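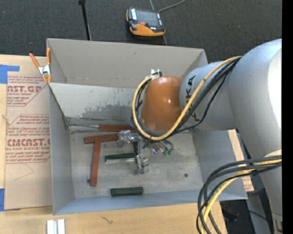
Firalby Reuse Store – progress report to the Lutberg Fund

Print this page | E-mail this page

Period covered: November to February
Prepared by: Joaquim Vilela, store manager

1. Work done

The grant was for replacing the mixed cardboard boxes and crates in the sorting area with grey open-topped bins, and for fitting out the benches where they are used. Both parts are now in place. We bought 200 bins from Stirner in one order. Two arrived with split corners and were exchanged.

The old boxes went for recycling in December. We kept back a few of the better crates for garden tools, which are too long for the bins.

Each bin now has a number on a card tied to the shelf, and the same number is in the stock book. Saulius Vītola set up the numbering and has been keeping the book. He also rewrote the sorting sheet, which had grown to four pages and is now one.

2. Items handled

We sorted 2,234 items in the period, against 984 in the same months last year. Part of the increase comes from the Mets clearance in January, when we took in the whole contents of a hardware shop. Without it the figure would still be up, but I would not want the fund to read the full difference as the effect of the new bins.

Kitchenware and small hand tools remain the largest groups. Electrical items are still held separately until they have been tested, and the testing queue is longer than we would like.

3. Condition of the bins

The bins are holding up but they do mark. The walls are thin and flat, and dark scuffing shows up on the inside. Floors get scratched as well. We have looked at lining them with offcuts of carpet and decided against it, as small screws and washers would get lost in the pile. A rubber mat would be easier to wipe down and we are pricing this.

Residue tends to collect in the crease at the bottom of the back wall. A cloth does not reach it well. We now use a stiff brush and washing-up liquid, and bins are cleaned at the end of each month – this was not in the original plan and takes up most of a morning.

4. Spending

The bins and shelving came in under the amount agreed. The benches went slightly over, mainly on delivery. Overall we are within budget and expect to have a small sum left, which we would like to put towards the mats if the fund agrees. Receipts have been sent separately.

5. Next period

– Order a trial set of mats
– Clear the electrical testing queue
– Finish the shelf cards on the upper racks
– Check all bins for cracks before the spring intake

We would be glad of a reply on the mats before the next order goes in.

Print this page | E-mail this page

Related items
Firalby Reuse Store: first report to the Lutberg Fund
Mets clearance: what we took in
Sorting sheet (one-page version)
Opening hours and donations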